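Refurbished Desktop Barebones, Dell Board, No Processor

Sold by Lelto Parts Desk
Stock line: Pistura workshop range
Condition: used, tested before listing
Availability: 11 units

Overview

This listing covers a barebones desktop for buyers who already have a processor and memory on hand. The chassis ships with the original Dell motherboard and power supply installed. Processor, heatsink, memory, drives and operating system are not included. Units come from office lease returns received in June and are stripped, blown out with dry air and checked on the bench by Abdul-Rahman Dogbe before they are put on the shelf.

Each board is started once with a shop processor and one memory module, run through the setup screen, and powered down. The shop parts are then removed. The clock battery is measured during the same check and replaced if it reads low.

Working inside the case

Lay the case on its side with the board facing up. Disconnect the power cord and hold the power button for 3 seconds before touching anything inside. A wrist strap is recommended. The socket and the memory slots can be reached without taking out the power supply.
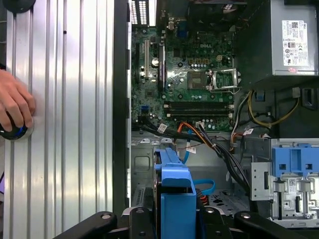 Open case on its side: Dell board with the CPU socket empty and bracket raised, two RAM slots, power supply at top right.

Fitting the processor

Lift the retention bracket fully. Line up the notches on the processor with the socket and lower it straight down. Do not slide it. Close the bracket, then press the lever down until it catches. Some resistance at the lever is normal. If the processor rocks on the socket, remove it and check the orientation.

Clean the top of the processor with isopropyl alcohol before applying thermal paste. Tighten heatsink screws in a cross pattern, a few turns each.

Fitting memory

Open the latches at the ends of the slot. Press the module in evenly until the latches close. With a single module, check the board marking for the slot to fill first. Mixed module sizes will start in most cases but are not covered by our support.

Included
Chassis with side panel
Dell motherboard, installed
Power supply, installed, with cables
Clock battery

Not included
Processor and heatsink
Memory
Drives, drive cables and mounting screws
Power cord

Compatibility

Processor support depends on the board revision and the BIOS version. Both are written on the packing slip. Send the stock number to the parts desk before ordering if a specific processor has to be supported.

Shipping and returns

Packed in foam corners and a double-wall carton. Returns are accepted if the socket is undamaged. Bent contacts are the most common cause of a refused return, so inspect the socket under good light on arrival and report any fault before fitting a processor. Warranty on the board and power supply is 3 months.

Related items: Wondance thermal paste, Chraibi anti-static mat 900 mm.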